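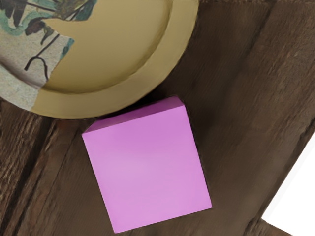
Teleoperated demos: how sloppy am I allowed to be?

Stella Minja
I'm recording demos in simulation for a pick-and-place task, pink cube onto the plate. I drive the arm with a hand controller and I have 22 episodes so far. In more than half of them I wobble over the cube like I'm defusing it. Do I keep those, or start over and pretend January didn't happen?

Wycliffe Masanja
Keep the ones where you miss a little and then fix it. The policy needs to see what recovery looks like. Throw out the ones where you stopped to think, or at least trim the dead time, or you'll train a very expensive statue. Mine learned to hover for 3 seconds before every grasp — exactly as long as it took me to find the close button.
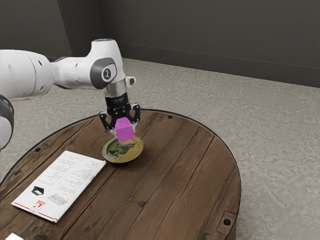
Watch the release too. People are careful with the grasp and then let go at whatever height they got bored. Pick a height over the dish, stick to it, and only open the gripper once the arm has settled. And move the cube's start position between episodes. I shuffle mine every time and stop at 33 good ones for a first training run, then look at where it fails before recording more.

Subira Mohamedi
just record 3,000 and let the network sort it out

Stella Minja
Subira, I have one wrist and I'm fond of it. Wycliffe, trimmed the pauses and kept the wobbles. Is there a decent way to spot dead time without replaying every episode?

Wycliffe Masanja
Plot joint speed against time. The flat parts are you thinking.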